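**Bathroom outlet dead, rest of the house fine. Where do I look?**

Posted in Home Repair by Declan Dunstan, Fri 20 April

The outlet next to the sink in our upstairs bathroom quit this morning. The light and the fan still work. I went down to the panel and nothing looks tripped, but I flipped the bathroom breaker off and on anyway. No change. The outlet is a plain one with no buttons on it. My wife says the one in the downstairs half bath is dead too, and I never use that one so I can't say for how long.

House is a ranch with a finished lower level in Sullard, built before we got here. I'd like to rule out the easy stuff before I pay for a service call.

---

**Ebenezer Tetteh**

Bad outlet. They wear out. Swap it, cheap part. Turn the breaker off first.

---

**Afia Appiah**

I would not swap anything yet. Two dead outlets in two bathrooms almost always means they share one GFCI, and it has tripped. In a lot of older houses the builder put a single GFCI in the garage or in one of the baths and ran the other bathroom outlets off it. The plain ones downstream are protected, but they have no buttons of their own.

Walk the house and look for an outlet with TEST and RESET on it. Check the garage, behind the shelving, the basement, the outside wall by the patio, and inside vanity cabinets. Ours in Wembridge was behind a chest freezer and it took me 3 days to find it. Push RESET hard until it clicks. If it won't click, unplug everything in both bathrooms and try again.

---

**Akosua Ametepe**

Agree with Afia. I'd add this for after you get the power back. 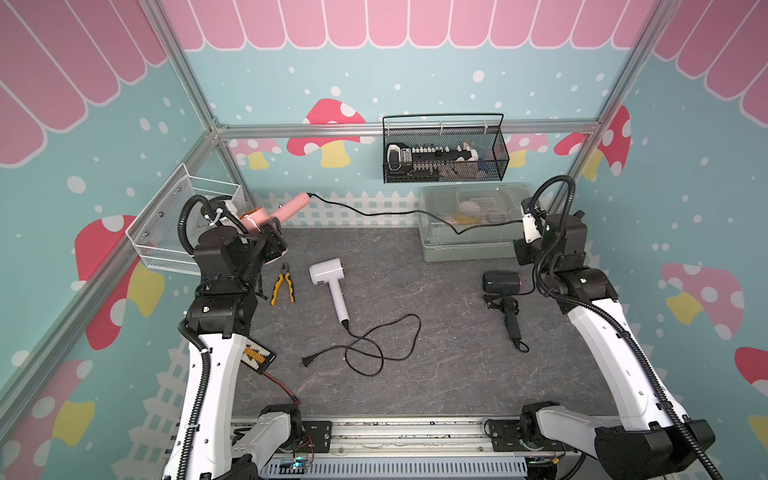 Find out what tripped it before you plug everything back in. Start with whatever was in use when it quit, then add the other things one at a time. Heating appliances are the usual suspects, and the cord is the part that takes the abuse. A hair dryer like the pink one there, with a thin black cord coming out of the base, should get a close look where the cord goes into the handle. If it's cracked, stiff or gets warm, throw the dryer out. Don't tape it.

If the GFCI trips again with nothing plugged in anywhere, the GFCI itself may be worn out or there's moisture in one of the boxes — outdoor ones especially. At that point call an electrician.

---

**Declan Dunstan**

Found it in the garage behind the paint cans. Reset clicked and both bathrooms are back. The curling iron is under suspicion. Thanks.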